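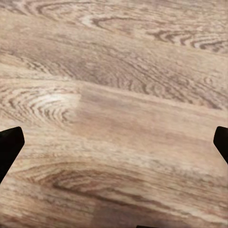

Wrist view, fingers wide open, nothing but wood between them

4 Aug 2020

Home late, fed the cat, should be in bed, but if I don't write this down now I'll have lost half of it by breakfast. Skora open day today! Seventy miles each way and I'd do it again tomorrow (well, maybe at the weekend, my back is not what it was).

I nearly didn't go. They'd cut the numbers right down and you had to book a slot, and mine was first thing, so I was on the road before the bins had gone out. Prakard is one of those business parks where every building is the same grey box and the signs all point at the car park you've just left. Went round the roundabout twice. Mask on, squirt of gel at the door, name ticked off a list, sticker on my jumper, and then a very nice young woman pointed at a taped arrow on the carpet and off I went.

Our group was small and we all had chairs set miles apart, which made it feel a bit like sitting an exam. The chap running our session was Imtiaz Dewan and he was brilliant. Talks very fast, hands everywhere, keeps stopping to say "does that make sense?" and then properly waits for you to say if it doesn't. I'd gone expecting big arms in cages and there were a couple of those through the glass, but his bit was all on the computer. They have a made-up house, rooms and furniture and all, and a made-up robot in it, and they let it practise in there before it's allowed near anything that costs money. The software is called Plorell. The robot they're aiming it at is Zapata, which I wrote on my hand as "Sapata" and had to correct at lunch.

He started us off with the view from the wrist, looking straight down past the two black fingers at nothing but wood. I sat there thinking, is that it? And then he said, right, tell me how far away that is. And none of us could! I said a foot and the man behind me said it was more like a yard and we were both just guessing. You've got the knots and the rings and the joins between the boards and that's your lot. Imtiaz said plain old wood is one of his favourite things to train on, as there's so much pattern in it and none of the pattern matters to the job. I liked that. I've been thinking about it all evening, looking at my own kitchen floor.

Then we got to have a go. I was third, on a controller like the one my nephew has for his games, wiped down between each of us by a lad with a packet of wipes who took it terribly seriously. You steer the hand about and open and close the fingers with your thumb. It sounds easy. I sent mine sideways straight off and then corrected and then corrected the correction, and a voice behind me said "smaller", so I did it smaller, and that was the whole secret really, tiny little nudges and then wait.

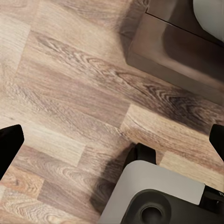
What I hadn't bargained for is how much of the robot gets in your own way. You've got this great pale lump of wrist at the bottom of your view and the black bracket sticking up out of it, and even the bracket throws a shadow across the boards. I asked about the shadow. Was it there for show? Imtiaz was ever so pleased with that question (I went a bit pink behind the mask). He said they'd left shadows out early on to make it all run quicker, and the thing had learnt beautifully and then gone to pieces the minute it met a real lamp. So now the shadows are in and everyone waits a bit longer for their results.

I spent a good part of my turn trying to come round near the brown furniture without giving it a clout. It's glossy with a nice rounded side to it, and I was treating it as though I'd have to pay for it. The man behind me, whose turn came next, had no such manners and drove about like a dodgem. He did say sorry to the furniture afterwards.

They reset it between goes, and it comes up slightly different each time if they want it to, and that's how they get through so many practice runs. Imtiaz said Zapata had done 427 since the night before. I asked how many had gone well and he said 38 per cent, quite cheerfully, and that last month it had been a lot worse. I thought that was decent of him. You go to these things and they only ever show you the one that works.

Coffee after that, out of a flask, stood outside by the bike racks. Somebody's wife had sent shortbread but we weren't allowed to share it so he just ate it in front of us.

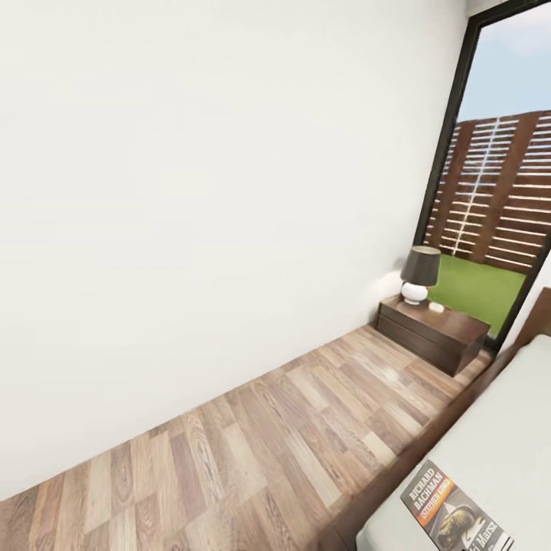

Second half was the bedroom, and this time we could look about it with no hand in the way. I was quite taken with it! Bed, nightstand, lamp with a dark grey shade and a round white base, and a big window with a black frame and a lawn outside as green as a snooker table. There's even a slatted fence. I said to the woman on my left that it was tidier than mine and she said it was tidier than anyone's. And there was a paperback on the mattress, Richard Bachman with Stephen King underneath, with a Polish title on it. I had a soft spot for that. I read no end of Stephen King when I was first married, mostly in the bath.

Imtiaz asked us what we'd want a robot to do in a room like that and it got quite lively. Change the bed, said two people at once. The man with the shortbread wanted it to find his glasses. I said put the book somewhere sensible, and Imtiaz laughed and said a paperback is a rotten thing to pick up, flat as anything, covers bend, nothing to get your fingers under. I tried it just now with my library book, using only thumb and one finger and keeping my wrist stiff. He's right, it's horrible. You end up chasing it to the edge of the table.

Asked at the desk about the September one and they don't know yet, it depends on the rules. I've put my name down. Also left my good umbrella under the chair so I'll have to ring them in the morning.

Petrol, milk, ring Skora re umbrella. Cat has been sick on the mat. Bed.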